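Speaker notes: how a small endurance team loses time, and where to find it again

Rahel Hämmerli, Lunbridge club evening, start at half past seven
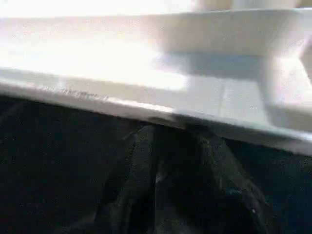
Good evening, and thank you to Leopoldo Villaseñor for the invitation. I want to speak tonight about time in endurance racing, and mainly the time which is lost when the car is not at racing speed. Most people who come to a circuit look at the fast corners. I also did this for many years. When I began to work as a strategist for Temba, I had to learn to look at the pit lane. Think of a raised white block on a white surface: where the light is strong, you can hardly tell one white from the other, and it is the soft grey shadow under the front of the block which shows you there is a step. A lap chart is similar for me. The good laps all look the same, and I search for the grey places between them.

(Wait for people to sit. Water.)

First part: the race at Kullthorpe

Explain the format for those who do not follow endurance. Six hours, two or three drivers in each car, minimum two driver changes. Fuel is allowed only in the pit lane, and the engine must be off during refuelling. No tyre work while the fuel hose is connected. This last rule is important for the story.

We came to Kullthorpe in March with one car and three drivers: Baltazar Ibarra, Brisa Cuevas and Melquiades Becerra. Our car was not the fastest in the class. In qualifying we were seventh. At the end we had completed 184 laps and we were third. The team in second place had also 184 laps and finished 67 seconds in front of us.

Say this number slowly. 67 seconds in six hours.

After the race Baltazar was sure that we lost it in the traffic. Brisa was sure that it was the tyres in her second stint. I had no opinion yet. I went home and I opened the timing sheets.

Second part: what the sheets said

We made five stops. Our rivals made five stops also. On the road, if you take out all pit time, we were eleven seconds slower than them over the complete race. So the other 56 seconds were in the pit lane. I checked this three times, as it did not agree with my own feeling from the day.

Where did they go:

Driver changes. Melquiades is much taller than Brisa, and we used a seat insert which had to be taken out and put in. At the second change the belt was caught under the insert. 19 seconds.

Pit entry. All three drivers were braking too early for the speed limit line. Each time it is small, less than two seconds. Five times it is nine seconds together.

The position of the car in the box. At the third stop the car stopped too long, so the fuel hose did not reach and we pushed it back by hand. 17 seconds. I remember those very well.

Waiting for tyres. The wheel gun on the left side was not ready when the fuel was finished. 11 seconds over two stops.

(If somebody makes the sum quickly: yes, it is 56.)

I do not say this against the mechanics. Four of them have other jobs during the week, and at the fourth stop they were faster than any other team in our class. I say it because we had spent all winter and most of our money on the dampers.

Third part: what we changed before Menden

Our next race was at Menden. We had five weeks. We did not buy anything large.

We practised driver changes in the workshop, in the evening after work, with the radio playing loud so that people could not hear each other well. In the pit lane you also cannot hear. Melquiades asked for a longer strap on the insert, and with this he could pull it out himself while he was climbing from the car. Before, it was the helper's work.

For the pit entry, Baltazar put a strip of tape on the steering wheel as a reminder to arm the limiter, and we spent the last half hour of a test day only on entries. The drivers found it boring. Brisa said so on the radio, more than once.

For the box, one person now stands with the board and has no other task. Before this he also carried a fire extinguisher, and he was always putting it down somewhere.

At Menden we finished fourth. I must be fair here: a better position at Kullthorpe, a worse one at Menden. We had a puncture in the first hour and lost two laps. But the pit time was 38 seconds better over the same number of stops, and I was more content with this fourth place than with the third.

Fourth part: if you have a small team

Write down every stop, also at tests. An ordinary stopwatch is enough.

Start the watch at the pit entry line. Many teams measure only when the wheels are not moving, and so we also did not see our nine seconds.

Speak with the drivers on the next day. In the evening after the race everybody is tired and somebody is usually angry.

Leave the seat question open until all drivers have tried the change in both directions. Tall to short is different from short to tall.

Questions

Leopoldo told me there will be one about fuel saving. Short answer: we tried it at Kullthorpe in the last hour, it cost more on the track than one short fuel stop.

If somebody asks about the budget, I give the cost of the strap and the tape, and for the rest they can ask me at the bar.

Finish before nine. The copies of the stop sheet are on the chair near the door.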